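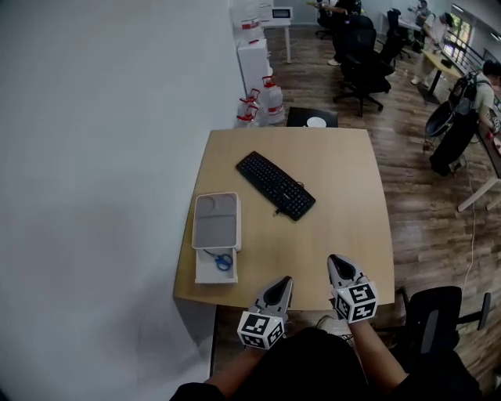
핸드 그리퍼 체험 후기 (Storklow 오픈데이)

홈 | 후기 | 장비 | 행사 | 문의

3월에 다녀온 거 이제야 올림. 메모 보고 급하게 쓰는 거라 두서없어요. 오타 있어도 그냥 넘어가 주세요.

장소는 Storklow 작업실. 오전 타임 신청했고 체험은 30분. 사실 로봇팔 보러 간 건데 제일 오래 붙잡고 있던 건 손으로 쥐는 그리퍼였음. 양손에 하나씩 들고 책상 위 물건을 집는 방식이고, 그 동작을 기록해서 나중에 로봇 학습에 쓴다고 함. 안내해 준 분은 Chia-hao Hsu 님. 말이 빠른데 설명은 쉬웠어요. 질문 많이 해도 다 받아줌.

첫인상부터. 책상이 평범해서 좋았음. 밝은색 나무 책상, 검은 키보드, 흰색 서랍형 정리함. 전시용으로 꾸민 느낌이 아니라 진짜 누가 일하는 자리 같음. 이런 데서 잘 돼야 쓸모가 있죠.

그립감. 생각보다 괜찮음. 손잡이 굵기가 내 손엔 살짝 두꺼운데 10분쯤 지나면 잊어버림. 문제는 무게. 앞쪽으로 쏠려서 손목이 먼저 지침. 팔꿈치를 몸에 붙이고 하라고 알려주셨는데 그러면 확실히 낫고 대신 멀리 있는 물건이 안 닿음.

집는 부분은 손가락이 두 개. 검은 패드 표면에 잔주름이 촘촘해서 미끄러질 걱정은 별로 안 됐어요. 얇은 건 어려움. 고무줄 같은 거 집으려면 각도를 몇 번이나 다시 잡아야 하고 나는 두 번 포기했다가 세번째에 겨우 성공. 서랍 여닫기는 의외로 쉬움, 손가락 끝을 걸고 당기면 끝.
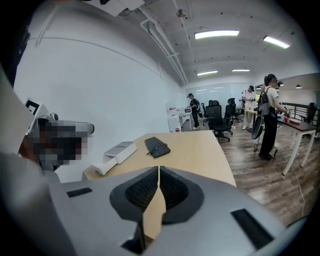
그리퍼 쪽에서 본 책상. 왼쪽은 VR 헤드셋 쓴 사람.

헤드셋 얘기. 나도 써봤는데 안경 위에는 좀 빡빡함. 뒤쪽 스트랩을 풀고 다시 조이면 되는데 혼자 하긴 귀찮아요. 렌즈에 김도 살짝 낌. 콘택트 끼고 갈걸 그랬음.

소프트웨어는 Billeo라는 자체 프로그램. 녹화 시작, 정지, 저장. 메뉴가 적어서 처음 보는 사람도 금방 함. 근데 저장하고 나서 목록 뜨는 게 느림. 그날까지 쌓인 기록이 287개라고 했는데 그래서 그런지 스크롤도 뚝뚝 끊겼어요. 검색창 하나만 있었어도 훨씬 편했을듯. 파일 이름이 전부 숫자라 내가 한 게 어느 건지 한참 찾았음.

공간은 넓은 편. 마룻바닥에 천장 배관 다 보이는 사무실이고 사람들이 각자 자기 테이블에서 뭔가 하고 있어서 분위기가 조용히 바쁨. 배낭 메고 하는 분도 있었는데 그쪽 체험은 신청을 따로 받는다고 해서 못 해봄. 아쉽. 바닥에 케이블이 지나가는 데가 있으니까 헤드셋 쓰고 돌아다니지는 마세요.

같이 간 친구는 Pliltby 걸 써본 적이 있는데 그쪽이 더 가볍고 대신 손가락 벌어지는 폭이 좁다고 함. 나는 비교 못 하겠고 그냥 들은 대로 적음. 친구 점수는 8점, 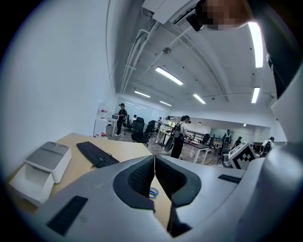
내 점수는 10점 만점에 9점. 1점은 손목 때문에 뺐어요. 받침대나 스트랩 하나 나오면 다시 와서 만점 줄 생각 있음. 다음 버전 이름이 Sin이라던데 뭐가 바뀌는지는 아직 말 못 한다고 함. 무게만 줄여줘도 될것 같은데.

신청하실 분 참고. 한 타임이 금방 지나가니까 집어보고 싶은 물건을 미리 정해 가세요. 소매 긴 옷은 비추, 자꾸 걸림. 주차는 건물 뒤쪽이고 좁음. 인원은 하루 50명까지 받는다는데 오전이 덜 붐볐다고 들었어요. 배낭 체험 해보신 분 있으면 댓글로 어땠는지 좀 알려주세요.

최종 수정: 3월

이 사이트는 쿠키를 사용합니다. 계속 이용하시면 쿠키 사용에 동의하는 것으로 간주됩니다.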